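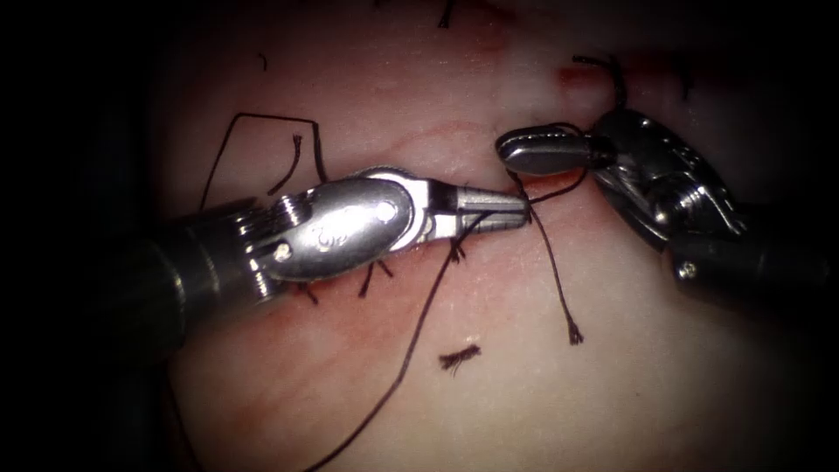
Draft practice rules for robotic suturing trials go to comment

2024-05-16 – Susteck has released a draft set of practice rules for bench trials in robotic suturing. The text covers setup, thread and needle handling, record keeping and the grading of finished stitches. It applies to work on practice pads only and makes no claim about clinical use.

The draft runs to 132 clauses and replaces a shorter guide that had been in use at the Jardine and Ernik laboratories. Annag Laing, who edited the text, said the older guide told operators how to tie a knot but left out what state the pad should be in before the next one was started.

Under the new wording, a trial is recorded as a series of single stitches. The log must give the number of knots already in place, the length of wound still open and the position of the needle at the start of each stitch. A needle may be set down on the pad between stitches if it stays in view of the fixed camera.

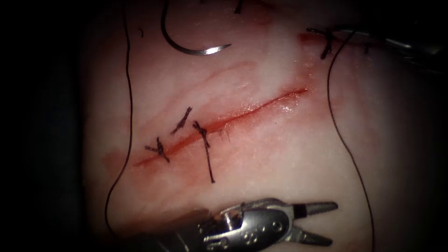

Interrupted sutures close the lower-left part of an incision on a pad, with the needle lying above the cut.

Thread is treated at greater length than in the old guide. Long strands may remain on the pad during a trial, but each has to be noted in the log, and cut fragments are to be removed before a pad is graded. Tails are to be trimmed to the length stated in the trial plan.

Section 2 deals with camera views. One fixed view and one wrist view are required, with a shared time base. Where an instrument blocks the wound in one view, graders are to use the other and mark the change on the score sheet.

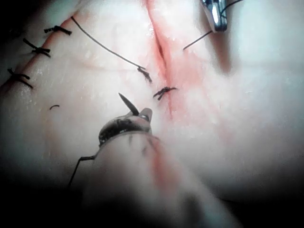

Wrist view of a needle held in the jaws of a driver near the central incision.

The wording was checked against 3,760 logged stitches supplied by Plirkex. Of these, 2,230 could be graded under the draft without further information from the operator. Most of the rest lacked a start position for the needle or a note on loose thread – both are now mandatory fields.

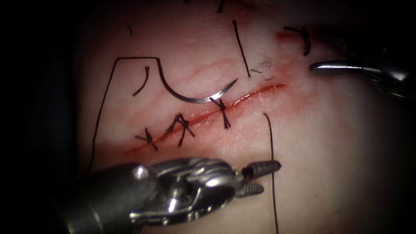
Grading itself is unchanged in outline. Each knot is scored for position across the wound edges, spacing from its neighbor and tail length. Two graders work separately, and a third is called in when their scores differ by more than one point.

Selim Kılıçarslan of Plirkex said the firm would apply the logging clauses to new trials at once and leave its older records as they are. He has asked for a clearer definition of a dropped needle – the draft uses the same term for a planned release and an unplanned one.

Comments should cite the clause number and give replacement wording. A revised text is planned for March.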